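Call for participants: the Wekach sleep diary study, Ollville

Last updated: 22 Aug 2020

Every year someone sells a new tea, pillow or app that promises a full night's rest. We doubt most of it. Gilani is looking for 18 adults who doubt it too, or who at least don't mind being asked hard questions about it.

You would keep a paper diary for 12 nights, writing down when you went to bed, when you got up and what you think woke you. No gadgets, no special diet. If you already own a sleep tracker, leave it in a drawer until the study is over.

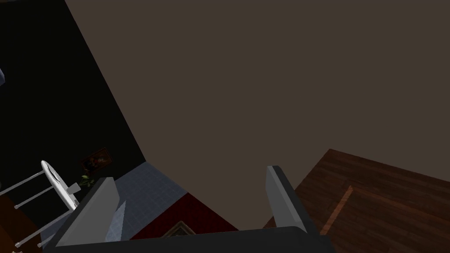
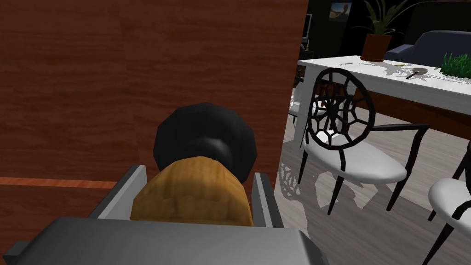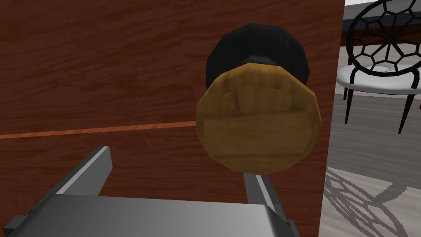
Please don't sign up hoping to be cured. A diary may do nothing for you, and we would like to hear that as much as the happy stories -- maybe more. An earlier survey brought in 2,559 replies, nearly all of them glowing, and we don't believe that many people sleep that well.

You must be over 21 and not working night shifts. There are two short phone interviews, and the lead interviewer, Mwanaisha Kombo, will push back on vague answers. Pay is a flat fee, sent after the second call, and you get it even if you skipped up to 7 nights.

To apply, write to the Gilani desk at Grosent House, Ollville, and tell us one piece of sleep advice you think is nonsense.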